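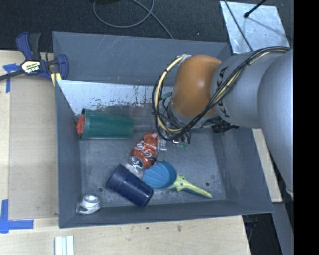

Celtstead Community Help > Home & Kitchen > Sorting, storage and clear-outs

One big grey bin for everything: how do I stop the odds and ends taking over?

Posted by mugsandmuddle, 11/10/23

Hello all, first post so be gentle! We moved into a smaller place in July and I've ended up with the habit of chucking anything without a home into one large grey bin with sloping sides. Cups, drinks cans, clear tubs, the lot. It was only meant to last while we got the shelves up, and the shelves are up, and the bin is still in use.

My problem is what happens at the bottom. I've got a dark green plastic cup in there on its side with something red-orange stuffed in it, right next to a clear container that you can hardly see against the grey, and then a squashed Coke can in the middle of it all. Every time I go in for one thing I have to move four others. The can should have gone in the recycling, I know, I know, but once it's in with the rest it sort of becomes part of the collection.

So, two things really. Is there a sensible way of sorting a mixed bin like this without tipping it all out on the floor (small flat, nosy dog)? And the bin has got pale scratches along the back wall and a whitish, scuffed strip near the bottom of it with dark flecks on. Can I clean that up or is it just worn? I paid 28 quid for it and I'd like to keep it going if I can.

Ta very much x

Thibault Langlois
Member, 688 posts

Hi and welcome! I had the same set-up in my hallway for a whole winter, so no judgement from me.

I'd leave tipping it out well alone. Get a carrier bag for recycling and a washing-up bowl, and put them next to the bin. First go round, only pull out rubbish and recycling, so your can goes straight in the bag (give it a rinse if it's sticky). Don't let yourself get distracted by anything else, that's where I always come unstuck. Second go round, anything from the kitchen goes in the bowl and gets washed whether you think it needs it or not. Do empty the cup first, I once put one through the dishwasher with a glue stick in the bottom and my other half still brings it up.

Whatever's left after that is your real odds and ends, and I bet it's less than you think. I put mine in a couple of Podico tubs with a strip of masking tape on the front saying what's in them. Clear things are a pain in a grey bin, I agree. I stick a bit of bright tape on the lids of mine and it helps no end, although it does come off in hot water and you have to keep doing it.

On the marks, try warm water with washing-up liquid and an old sponge on the scuffed bit, and leave it a few minutes before you rub. The flecks might shift if they're only dirt. Scratches won't, at least they never have for me. Please don't go at it with a scourer, I did that to the lid of mine and made a big dull patch that now shows up every bit of dust!

pegbag_jo
Member, 8 posts

just get a smaller bin. can't fill what you haven't got

NorthLandingLil
Member, 259 posts

Mostly agree with Thibault, but I'd keep the big bin and put smaller boxes inside it. The sloping sides are a nuisance for this, so measure across the bottom and not the top. I got that wrong and had to take two Jara baskets back to the shop, feeling like a right lemon. Leave a gap at one end for the stuff you haven't decided about, and go through it when you put the recycling out.

If the scuffs bother you after a wash, line the bottom with an offcut of that rubbery drawer matting. Mine was a Tutex one, cut with kitchen scissors, a bit wonky down one side but it stays put and the cups don't roll about as much.

What's the red-orange thing in the cup, by the way? I've been wondering since I read your post.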